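The week the near arm came back

I've been promising a post on how we look after the two-arm cell, and I kept putting it off because it's mostly wiping, tightening and writing numbers in a notebook. But in March the near arm went stiff in the wrist, I spent the better part of a week with it, and Dwight Lachance (who runs the other bench and borrows my hex keys) told me I should write it up while I still remembered. So, Dwight, this one is yours. The hex keys are still mine.

Some background if you're new. I keep the cell going at a little outfit called Dallis. Two arms, one long table, a gripper on each. The near arm has the multi-fingered gripper and the far arm has the plain two-finger one. They get used for kitchen things, play food mostly, picking up and putting down, and my job is making sure that when somebody comes in at nine and hits go, both arms know where the table is. That's really it. You'd be amazed how much of a week that can eat!

The first sign was the log. I have the near arm run a short warm-up every morning, a slow wave through all the joints with nothing in the gripper, and I write down the peak current on each joint. It's boring and I love it. The second wrist joint had been sitting at the same value for months, and then it crept up, a bit each morning, until it was 35 percent over where it started. No alarm, no noise. The people using it hadn't noticed anything except that the fingers arrived a hair late on some of the slow moves, and they'd blamed the software, as people do.

My first guess was the cable. The gripper cable runs up the outside of the wrist, and if you leave it too short it pulls like a dog on a leash every time the wrist turns over. I'd re-dressed it in the winter and I was pretty sure I'd been stingy. So I cut the ties, gave it a longer loop, ran the warm-up again and... the number dropped a little. Not enough. I wrote "cable, partly" in the notebook and went home annoyed.

Next morning I took the gripper off altogether. Four screws and a connector, and please support the thing with your other hand before the last screw comes out, I have a small dent in my bench that explains why. With the bare flange the current came down some more, which you'd expect with the weight gone, but the shape of the curve was still wrong. There was a bump in it at the same wrist angle every time. A cable gives you a slope. A bump at one angle is something mechanical, or at least that's been my experience, and I called Chaiwat Somboon at Lodeck, who service our joints, and read him the numbers over the phone. He asked me to run it forward and backward at half speed and tell him if the bump moved. It didn't. "Send me the wrist," he said. I had been hoping for something cheaper.

Pulling the wrist is a half-day job if you're careful. I park the arm in its service pose, power down, lock the supply off and tag it, and then I wait a bit before I open anything. I mark every mating face with a paint pen, a line right across the joint, so that it goes back at the same angle it left. I photograph each connector before I unplug it. I bag the screws by joint and write on the bag, because past me has thrown all the screws in one coffee mug and present me has had to sort them out. The wrist went off to Lodeck in a foam box and I put the end cover on the stump of the arm and tried not to look at it.

It was gone a week. The far arm worked on alone, and I used the time to do the table.

I don't think I've ever written about the table covering, and I get asked. We use plain brown kraft paper off a roll. I tried a nice gray vinyl mat at first and it was a mistake, it lifted at the corners in the afternoon sun and the lights bounced off it. Paper lies flat, it costs next to nothing, you can write on it, and when it gets scuffed you tear it off and lay another length. The trick is to pull it tight and tape it underneath the edge of the table, never on top, because a fingertip will find a tape edge every single time. I change it whenever I can feel a ridge with my palm.

I also went around the frame with a wrench. The table stands on aluminum extrusion, which is lovely stuff, but the corner bolts do relax over time, and if the frame shifts under an arm then all your careful teaching is off by however much it shifted. Three of them took a quarter turn. I put a stripe of paint pen across each bolt head so I can see at a glance next time if one has moved.

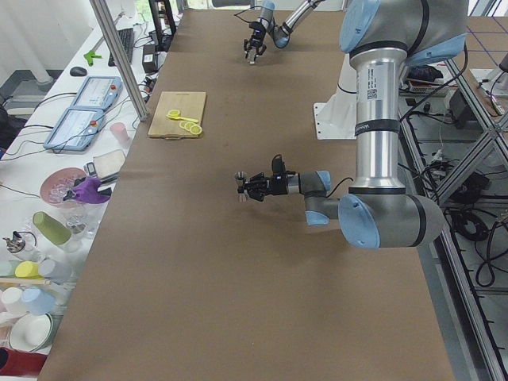

The wrist came back with a new bearing and a nice note from Chaiwat, who said the old one had a flat spot he could feel with a fingernail. Putting it on is the same job backward, with the paint lines matched up and the screws done in a star pattern, a little at a time. I go around once to snug, once to half torque, once to full. Then connectors, then covers, then a slow look all the way around with a flashlight for anything pinched.

And then the part I like best, which is teaching it where it is again. When you've had a joint apart you can't trust the old zero. I start with the pendant in my hand and my thumb near the red stop button, speed turned right down, and I jog one joint at a time until the marks line up. Only then do I let it move more than one joint together. There's a pendant for each arm and they look alike, so please, please check which one you've picked up before you press anything. I once jogged the wrong arm for a good minute, wondering why mine was being so stubborn — it was the other one, happily heading for the window. Now I touch the stop button on the one I think I'm holding and see which arm complains, every time, before anything else.

After the zero I do the table touch. I wrote a little routine named Flara (don't ask, it was a long afternoon) that brings the arm down over a set of points on the paper, stops 14 millimeters above each one, and waits for me to slide a gauge block under the test tip. If the block goes in with a slight drag all over the table, we're good. If it's loose at one end and tight at the other, either the base has tipped or my zero is off, and I go hunting. First pass, it was tight toward the far end. I sat down and had a sandwich and then found I'd left one of the base screws at half torque. One screw! Second pass was fine all over.

Gripper back on, longer loop in the cable, and then the finger check. The multi-fingered gripper is the fussiest thing I own. Each finger has its own idea of what closed means, and after it's been unplugged I like to run it open and shut, empty, 100 times while I do emails next to it. If one finger lags you hear it, the rhythm goes off. This time it stayed even. I wiped the fingertips with a barely damp cloth (no solvents, they make the pads shiny and then nothing sticks) and gave it something light to hold.

Then I let both arms run the warm-up together, which I'd never written down properly before and now have. The near one goes first and holds, the far one goes second, and neither comes into the middle of the table until the other has reported that it's clear. I know the software is supposed to take care of that. I still stand there with a pendant the first time. Figueroa, the shop that made our pedestals, told me their own demo cell has a rule that both arms must be moved by hand commands for a full shift after any repair. I'm not that patient, but I get it.

As for the numbers, the second wrist joint is back to where it was last summer, and the bump is gone. I've moved the cable check up from "when I think of it" to every 600 hours on the counter, and I've added the frame bolts to the same page. The far arm's wrist is the same age as the near one's, so I've started taking its curve at half speed too, forward and backward, the way Chaiwat had me do it. So far it's smooth.

A couple of you wrote after the last post to ask what I keep in the drawer. Paint pens in two colors, the gauge block in its own little box, a torque wrench that goes out for checking once a year, a roll of cable ties and a pair of flush cutters so the tie ends don't slice your arm open, spare fingertip pads, a flashlight, and small zip bags. The notebook lives on top. If I had to give up everything else I'd fight for the notebook and the paint pens.

Next time I want to write about the pendant cables, which get walked on and twisted and are the next thing I expect to fail. If you have a hook or a reel that you like for them, tell me in the comments, I've tried two and hated both.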